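Last updated: Tuesday, April 15, 2025

Skakomholm Repair and Reuse Centre
Progress report to the Plireck fund

In this period we received 38 used desktop computers and 18 are now with families. The labour cost stayed inside the budget – only freight was higher than we planned. 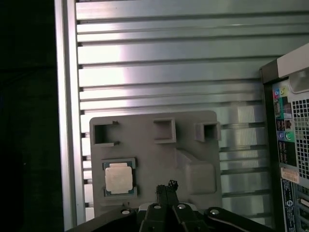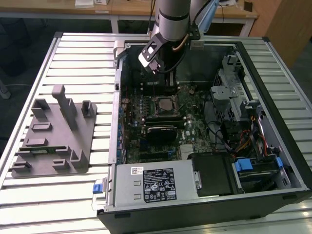
Yulan Meng asks that we keep two computers for the homework club, as the children there must share at the moment. We agree, and will deliver them in May. The remaining grant will pay for keyboards.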